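Loltside phone stuck at 86% – is the battery going?

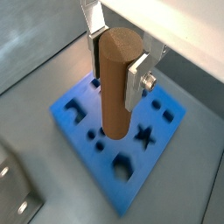 1 min read

Posted by wobblykettle
I bought a Loltside handset in August, the big-screen one, and lately it won't charge past 86%. I leave it plugged in from 11pm and it's the same at breakfast. I've tried two cables and the charger from my old Vuslow. Any ideas?

hobnob_dan
Mine did that! Go to Settings, Battery, and see if "Gentle charging" is on. It switched itself on after the last update – turn it off, restart, and give it a full night.

Witbridge_Local
Get a Vuslow, mine's fine.

mapleandrust
Check the cycle count as well, it's under About Phone. Mine's at 103 and still lasts all day, and I wouldn't fret until you're getting near 1000. If it's still stuck after 4 nights I'd ask the shop to look at it.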